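12 September 2026

**New tabletops at the Bomden workroom, and they are very white**

If you've been by the Bomden workroom this month you already know, because you probably squinted. The old tables are gone! In their place we have smooth white tops, all the way down the long wall and around the corner to the sink, and the room feels like somebody took the roof off.

I'll admit I was on the side of keeping the old ones. I learned to cut a straight line on those tables, and I knew every dip in them (there was one near the window that would swallow a pencil if you let it). But you couldn't lay out a sheet of paper and write on it without the pen going through, and the glue spots had reached the point where the glue spots had glue spots. So when Digby Pryor put the idea on the agenda back in the spring, I grumbled a bit and then voted yes with everyone else.

The tops came from Telura, who had the best price of the three shops we asked, and they were cut to size before delivery. Twelve of them in all. Digby and I carried them in from the truck with help from the Bai evening group, who had turned up early for their session and got roped in. It took us 90 minutes to get them through the side door, most of that on the first two, until one of the Bai people pointed out that the door comes off its hinges. After that we were flying.

Setting them down was the fussy part. The floor in that building slopes toward the yard – it always has – and a smooth surface shows it right away. A marble rolled off the very first table we put together. Digby went home for his long level and a bag of shims, and we spent the rest of the afternoon crouched on the floor saying "up a hair" and "no, down a hair" to each other. The marble now stays put on every table except the one by the sink, and we've agreed to leave that one for things that don't roll.

The light is the other big change. We swapped the old tubes at the same time, and with the white underneath, everything bounces. Small parts are so much easier to find! I dropped a black screw on Thursday's worth of sorting – sorry, on a whole afternoon's worth of sorting – and spotted it in a second. On the old tables I'd have been patting around for it until supper. A couple of regulars have said it's a bit much around noon, when the sun comes in as well, and I can see their point. There's a roll of blind fabric in the back closet that might do for the two south windows, if anyone is handy with a bracket.

A few things to know if you're using the room:

- Cutting goes on a mat, every time. The mats are in the flat drawer, and there are 20 of them now.
- Hot glue guns stay on their stands.
- Wipe down with the soft cloths and plain water. The scrubby green pads have been moved over to the sink and need to stay there.
- Ink that won't come off with water should be left alone until Digby has had a look at it.

The whole job came in $57 under what we'd set aside, delivery included. I was hoping for a second kettle, but the money is going toward stools, and I've been told the kettle can wait until somebody breaks the first one. Stools will be the stackable kind from Iton if we can get them in gray. If we can't, there's talk of blue, and there is also strong feeling against blue.

As for the old tables, four went to members, two went to a neighbor who wanted them for potting plants, and the rest are stacked under the tarp out in the yard. They're free to anyone who can haul them. They're heavier than they look, so bring a friend, and bring gloves too, as the undersides are full of splinters. I took the one with the pencil dip. It's in my garage with a paint can on it already.

The room is open at the usual hours through the end of September, and the sign-up sheet has moved from the door to the corkboard beside the coat hooks. If you booked a corner table under the old numbering, check the sheet before you come, as we started the numbers over from the window end and a few people have found themselves sharing. Digby has the spare key if you find it locked, and he's usually next door until supper.
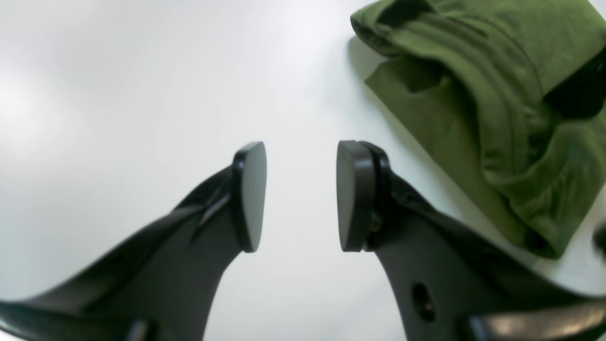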